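# Rillo Hand-Held Collection Gripper

The Rillo is a two-finger gripper for recording demonstrations of everyday handling tasks. An operator carries it by hand, and no robot arm is required at the collection site. Each session is stored as a set of separate episodes, ready for review and use in training a manipulation policy. The unit is supplied by Porari singly or as a matched pair for two-handed work.
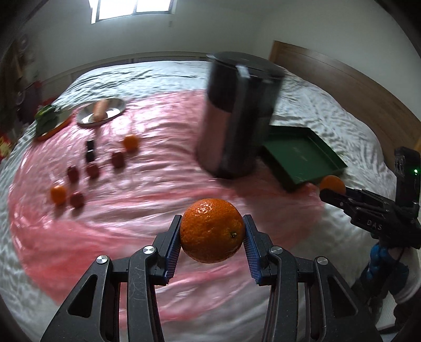
Grip quality has a direct effect on the value of an episode. Operators should close the fingers until the object is held securely and pause briefly before lifting. Round produce is a suitable first exercise: a mandarin held between the blue ridged pads gives a new operator a clear sense of finger alignment, and plates or a shallow tray provide simple places to set items down. Objects should be rearranged between episodes so that the recorded starting positions vary.

## Specifications

| Item | Value |
|---|---|
| Episodes stored per unit | 1000 |
| Maximum object width | 43 mm |
| Spare pad sets included | 3 |
| Part number, pair | 227-P |

## Software

Recordings are transferred with Skitska, the desktop application included with every unit. Skitska aligns the two streams of a pair and marks incomplete episodes for removal.

## Ordering and Service

Orders and repair requests are handled by the Brzozowska office. Worn pads should be replaced in sets. The service desk is closed on Sunday.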